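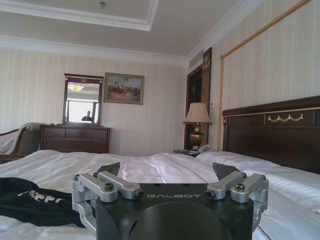
I fold my clothes on hotel beds. I know there are people who live out of an open suitcase for a week and feel fine about it, and I've shared rooms with a few of them, but by the second morning I need to take everything out, shake it and start over. So if you came for restaurant tips from the Ornholm trip, those are in the next post. This one is about T-shirts, pillows and a lot of gold trim.

The Serham is one of those old-school hotels that never got the memo about gray walls and one sad print over the bed. Striped wallpaper in cream, with gold rope molding around it like the wall itself deserved a frame. A headboard with gold swags and little rosettes. A brass lamp shaped like an urn, with a beige shade, and right next to it an old-fashioned bedside phone setup that made me want to call down for a club sandwich at 11 at night (I did, and it was great, and they cut the crusts off). I grew up in a house where the fanciest thing was the good tablecloth, so I'm an easy audience for all this. Give me a crest on a panel and I'm happy!

Anyway, the bed. A big made-up hotel bed is the best folding table there is. My one at home has a quilt my aunt made, which is lovely and lumpy, and nothing lies flat on it. Hotel bedding is smooth enough that you can put a shirt down, give it one good tug at the shoulders and be most of the way there. White is also helpful if you own as many black T-shirts as I do, because at home they disappear into a dark pile and I end up folding half of them inside out.

My routine, in case you are also this kind of person. Dump the whole bag. Make a heap of anything that's been worn and get it away from the clean stuff right away. Then take the shirts one at a time, face up, collar toward the pillows, and smooth from the middle out. I do sleeves in, then sides in, then up from the hem in thirds. I used to fold face down like they do in stores but I like to see the lettering while I work, and with slogan shirts I try to keep the crease from going straight through the words. It cracks the print over time. I lost a really good Mamine shirt that way, and I still bring it up.

Pants go on the bottom, shirts stand up on their sides like files, socks wherever there's a hole. I brought 9 shirts for this trip, which was too many, and I'd do it again.

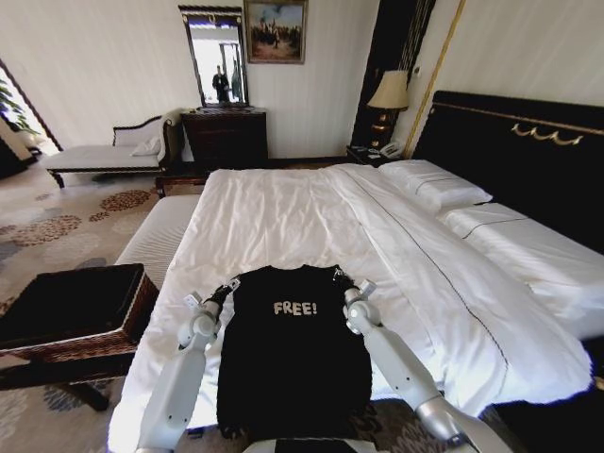
Do you need to iron a T-shirt after it's been in a suitcase? Most of the time you can skip it, if you pull it straight by the shoulder seams before folding and hang it in the bathroom while you shower.

The rest of the room was every bit as much fun as the bed end. There's a white chaise with a curved dark wood frame, which I had big plans for (book, tea, feet up) and which became the place for my coat. There's a chest of drawers in that shiny reddish-brown finish, and I do use hotel drawers, thank you, I'm not scared of forgetting things. The long bench at the foot of the bed is where I like to line up finished piles before they go in the bag. And the carpet has clusters of brown and gray dots that look like flowers if you squint, or maybe they're just dots. I went back and forth on that all week.

Checkout was at 11, so I did the final fold after breakfast with the coffee I'd carried up from Nogueira, the bakery on the corner. Go early, the almond ones sell out.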